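Inventory, Bråten

The estate ran to 1,854 items. I had 30 days to list them, starting in August, and a form with one column for condition and one for location. The form had no column for owner.

The last room held a green table. I entered the table first, then the orange-yellow cup, then the other cup, yellow-green with a blue rim. Small pale tags went on things as I numbered them. By then I was short of string and left some tags lying on the tabletop. 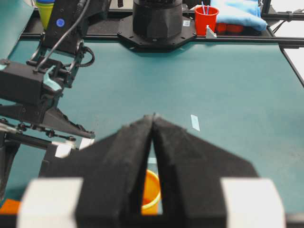

The orange-yellow cup was number 33 on the old list — the one my father had typed. He had written "mine" beside it, in the condition column. I checked the rim for chips and found none.

I copied his entry without correction. The total came to 1,855. I recounted, got the same figure, and signed the form.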